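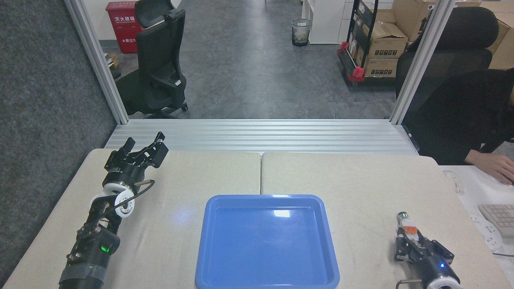

Head cam, tray empty, both arms up. Start pose for the tray task.

May, 8:40

Back on the tray set. Counter said 2,231 episodes when I opened the log, target for this block is 400 more before we send the lot over to Kerkthorpe for training. Same task as before: objects start on the table, left arm picks, right arm steadies or picks, everything ends in the blue tray, arms go back to start. Episode doesn't count unless both arms make it home.

Homed both arms. Left fine first try. Right complained about joint 4, power cycled, ok after that. Didn't chase it. If it does it again tomorrow somebody should look at the connector before blaming the driver.

Glare on the tray near the far rim again. Checked exposure, it's locked, so it's just the overhead light. Old batch has it too so I'm leaving it alone. Would like a few dozen episodes with the light off on that side though, otherwise the model is going to think the white patch is part of the tray. Ask for that in the next block.

9:15
Tray position. Last week's notes say "centered on the seam" and then nothing about how far forward. Been using the near edge of the table picture = bottom of the tray out of view, whichh is sloppy. Proposal: three positions, seam / left of seam / right of seam, change every 20 episodes, write it in the position column. Started doing it from episode 2,232 on. Not going back to relabel the old ones.

10:50
Good run. Rejects so far:
- dropped part, operator kept going (cut it, don't keep the recovery, we have a separate folder for recoveries)
- right gripper bumped the tray rim and shoved it
- forgot to press stop, 40 sec of arms doing nothing
- wrist stream froze, head stream ok. Rejected the whole thing

The freeze is the one that bugs me. Hesard recorder shows green the whole time, you only catch it on playback. Spot check every tenth episode from now on, wrist views included, not just head.

1:30
Swapped operators after lunch. Noticeably faster on the left arm but closes the gripper early, before it's down around the part. Works on the big ones, slips on the small screws. Phillips heads worst of all, they roll. Asked for a slower approach, a bit of a pause before closing. Don't want two styles in one block if we can help it, but also the Cerklow people said some variety is good?? Need an actual answer on that. Tagging by operator so it can be split later.

3:20
Disk at 932 GB. Was going to wait till end of day but moved the oldest batch off to the server now. Checksums match. DO NOT delete the local copy until the second one is done too.

Left arm cable loop: keep an eye on it when the wrist goes all the way round. Operators please unwind between episodes, don't just go the short way home.

5:05
Stopping. Didn't get to 400, won't finish the block til tomorrow. Log saved, rejects moved, arms parked.

To do
- light off episodes, right side
- joint 4 connector
- ask Cerklow re operator mix
- mark the three tray positions on the table cloth with somthing that doesn't show on camera
- second checksum, then clear the local disk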